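What I Learned About Old Computers (Final Report)
Submitted 05/12/2024

For my project I wanted to find out what really happens to desktop computers when people are done with them. I picked this because we had two of them in our hall closet for most of my childhood, and every time somebody moved the vacuum they got moved too. I figured we couldn't be the only family like that!

My first step was a survey. I handed out 200 paper forms in my apartment building and at the Torkby library, and I got 196 back, which I'm still pretty proud of (I put a bowl of candy next to the box). There were 10 questions, mostly yes or no. The big one was "Do you have a computer at home that you no longer use?" More than half the people said yes. The most common reason was that they were worried about their files. The next most common was that they just didn't know where to take it - and I get that, because the city website sends you to a page that doesn't load.

I also asked people what they'd want for an old machine. Lots of them wrote things like "nothing, just come get it," and one person wrote a whole paragraph about a game they used to play with their brother. I didn't know how to code that one, so it went under "other."

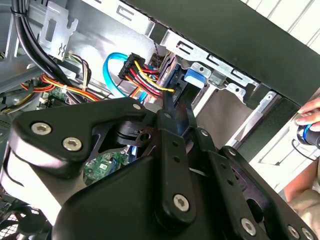
In October I spent two afternoons at Himeck, the repair shop by the bus station. They let me sit behind the counter and ask way too many questions. What surprised me most was how much of a desktop can be used again. Memory and power supplies go back on the shelf if they test okay, and the cases get reused more than I expected. The hard drives are wiped before anything else happens. When a part is dead it goes in a bin for Duman, the recycling company, and they pick up once a month.

I tried to visit Duman too, but they only do tours for groups, so that section of my report is based on a phone call and their brochure. I know that's a weak spot. If I had more time I'd talk a few classmates into coming along.

The last thing I did was make a one-page flyer with the drop-off hours for Himeck and the Stosia collection point, plus a short list of steps for backing up and erasing your files. I left a stack at the library - they were gone in a week and I had to print more. Our own two computers went to Stosia, and my mom put the vacuum in the empty spot the same night.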